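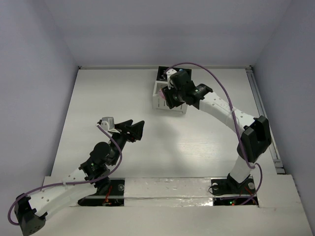
The Trial Unit

The Conura had to go back on Wednesday or be paid for. Hiyori Maruyama had written the price on the wall calendar next to the return date: 1565 for the two arms and the table, and then 260 a month if they wanted the service plan. Sotiris Tsakiris had looked at the calendar several times and hadn't said anything.

Etwood sold small gifts by mail. Everything went out in a box with a lid, and inside the box there was something small, and somebody had to put it there. For most of the year this was Myrto Sarantis. In the run-up to the holidays it was Myrto and whoever answered the ad.

"Run it again," Sotiris said.

Hiyori started the program. The right arm came up off its rest and reached across the table to the box at the back. It had the pink piece in its fingers. The left arm stayed folded on its side with its gripper open.

"What's that one doing?"

"Waiting. It moves when the first one is finished."

"It always looks like it's waiting."

"It does a lot of waiting," Hiyori said. She wrote down the time.

She was supposed to be writing a report. Sotiris wanted it on one page, with a yes or a no at the bottom. So far she had the setup, which had taken an afternoon, and the manual, which was clear up to the part about the wrist cameras and then was not. She had called Conura about the cameras and gotten a man named Spyros Vasilakis, who stayed on the line until both of them worked. She put that in the report too. Good phone help, she wrote, then crossed out "good" and wrote "patient."

The arm went down over the white part of the box. Sotiris leaned in.

"Don't lean on the wall," Hiyori said. "It moves the lights."

He stood back. The gripper covered so much of the box that they couldn't see whether the piece was going in the right place. They both watched the screen instead. The fingers opened. The arm lifted and the pink piece was in the box, a little to one side.

"Would Myrto send that out?" he asked.

"Ask Myrto."

Myrto was at the other bench with her back to them, folding tissue. She came over and looked down into the box.

"I'd push it over," she said. She pushed it over with one finger and went back to her bench.

Hiyori wrote: needs straightening by hand. Then she reset the table and loaded another piece.

At lunch Sotiris ate at his desk with the door open. Hiyori could hear him on the phone with Eirini Koutsoukos, who owned the other half of the business and lived too far away to come in and look. He told her it was quiet. He told her it was slower than Myrto but that it could be left alone. Eirini must have asked about that, and he put his hand over the phone.

"Can it be left alone?" he called.

Hiyori thought about it. The night before, she had left it running at six and come back after dinner. It had filled the boxes she had set out for it until it dropped a piece behind one of them. Then it had gone on reaching for the place where the piece should have been. She didn't know how long that had gone on. When she came in, the arm was closing its fingers on nothing, going over to the box, opening them, and coming back.

"For a while," she called.

"For a while," Sotiris said into the phone.

In the afternoon she tried the lid. The sales page said the kit could close a hinged box using both arms, one to hold and one to push. She used the same box as before. On the first try the left arm came in too high and missed. On the second it held the front and the right arm pushed the lid from behind, and the whole box slid toward her and stopped. The lid stayed open.

She called Spyros Vasilakis.

"You need something under the box," he said. "A mat. Anything that grips. The table is pretty slick."

"Is there a mat in the kit?"

"There's one in the next version."

"What do people use now?"

"Drawer liner," he said. "The rubber kind."

There was a roll of it in the kitchen. She cut a square, put it down, and ran the program. The lid went over and shut. She ran it until she had five in a row, and around the third one she noticed Myrto had turned on her stool to watch.

"Does it do tissue?" Myrto asked.

"No. I looked. Nothing soft."

"Ribbon?"

"No."

Myrto nodded. "So it does the part I hate," she said.

Hiyori typed the report that evening. She gave the setup and the phone calls a line each. She wrote that the arms placed the piece well enough if somebody checked, that a dropped piece would not stop the machine, and that lids worked with a liner, which the buyer had to supply. She wrote that it could not replace a packer and might suit a packer who had other things to do. She said no to the service plan. At the bottom she left the space for the yes or the no and went to get her coat.

Myrto was still there. She had pulled her stool up to the Conura and was setting out boxes along the side, where the arm could be fed from.

"Which button?" she said.

Hiyori showed her. The right arm came up and reached across. Myrto took a sheet of tissue from the stack on her knees and began to fold, glancing up now and then to see how it was getting along.

Hiyori took off her coat and sat down again at the keyboard.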